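3.2 Riding lessons and handling scores at the two clubs

The study followed youth members at two pony clubs, Brumurthorpe and Vustthorpe, over one show season. Both clubs teach children on shared lesson ponies and both hold open classes in halter, trail and western pleasure. They differ mainly in how ground work is taught. At Brumurthorpe, new members spend their first 6 lessons on the ground before they ride. At Vustthorpe, riding begins in the first lesson and ground work is fitted in where the instructor sees a need.

Handling was scored with the Okeke scale, a short form filled in by the ring steward. The scale covers leading, standing, backing and picking up feet, each marked from 0 to 5. A score was taken each time a child showed a pony in hand. Over the season this gave 502 scored rounds. Rounds in which the pony was changed partway through were left out, as were rounds where a parent held the lead rope for any part of the pattern.

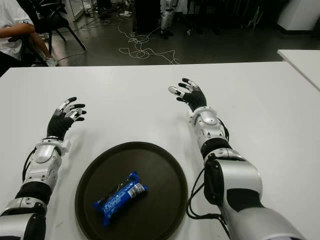 Figure 4. Arms at the table, with a round tray and a small blue package.

Children from Brumurthorpe scored higher on standing and on picking up feet. The gap was largest early in the season and became smaller as the Vustthorpe members gained show experience. Leading scores were close from the start. Backing scores were low at both clubs, and stewards often wrote in the margin that the child had pushed on the halter instead of giving a cue and waiting. We return to this in the discussion, as it may say more about how backing is taught than about the children.

Age made a difference, but a smaller one than we expected. The youngest handlers lost most of their marks on feet - a matter of reach and strength as much as training - and did nearly as well as the older group on everything else.
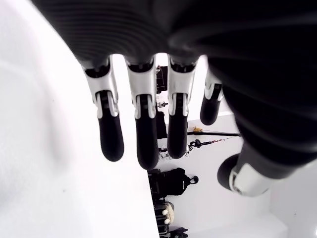 Figure 5. Hand from the palm side, fingers pointing down.

The lesson ponies themselves were a source of uneven results. Each club had 2 ponies that were used far more than the others, and children who drew one of these tended to score well whatever their own experience. We therefore compared scores pony by pony as well as club by club. The pattern for standing held up under this comparison. The pattern for feet was weaker, and at Vustthorpe it rested largely on one older mare who disliked having her hind feet held.

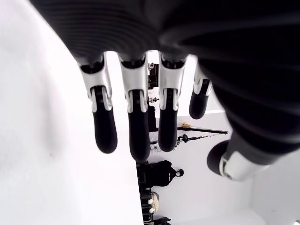 Stewards were asked to judge the lead hand separately from the rest of the pattern. The form has a line for it, and practice at the two clubs was not the same. The guidance sheet tells children to let the arm hang easily, with all four fingers lying side by side and pointing down, as they do on the hand shown here, before taking up the rope. Brumurthorpe instructors used this as a starting position in every lesson. Vustthorpe instructors had not seen the sheet before the study and taught a closed grip from the beginning. Lead hand marks were kept out of the main totals for this reason.
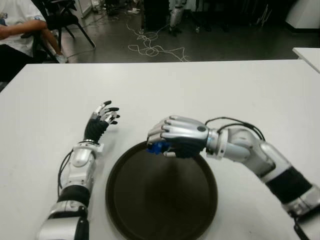

Figure 6. Both arms reaching toward the dark round tray.

Agreement between stewards was checked at the Flatinmont show, where two stewards scored the same rounds without speaking to each other. They agreed well on leading and standing and less well on backing, where one counted steps and the other looked at straightness. The wording of that item was changed afterward, and the scores from before the change were not adjusted.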